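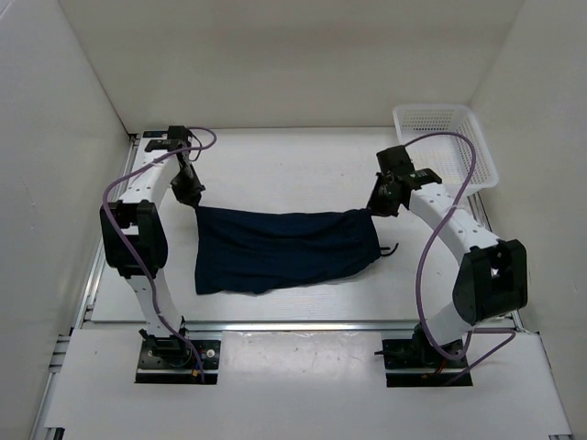 Relledance Robotics Club: Questions We Get Asked a Lot

What are the students working on this year?

Folding clothes, mostly! The project is called Stusora, and it started in January when we wanted something everybody in the room already knew how to do by hand (more or less). Two arms work side by side, each taking a corner of the cloth, and the students have to get them to agree on what happens next. It is a lot harder than it sounds, and we have all become very respectful of laundry.

Why does the fabric have a drawstring?

Plain squares of cloth got easy after a while, so we moved on to things with a gathered end and a string. A string curls wherever it likes, and the students find that both maddening and rather fun.

Does my child need to know how to code?

Not at all. New members spend their first 2 sessions guiding the arms by hand and writing down what they notice, and the coding comes along bit by bit after that. Some students never take to it and end up looking after the cables and grippers instead, and we are very glad to have them.

How old do you have to be?

Members must be 13 or older on the day they join. Younger brothers and sisters are welcome at our open evenings, with a grown-up please.

Is there a competition?

Yes, the Neduvden Challenge. Each team gets one attempt at a fold it hasn't practiced, and last season our students finished with 166 points, which made for a very noisy ride home.

Where do you meet, and how do I sign up?

We're in Room 942 of the Berchtold Building, up the stairs or by the elevator. Forms are at the front desk, and we need them back by August 1, 2025. Please wear closed shoes and tie back long hair.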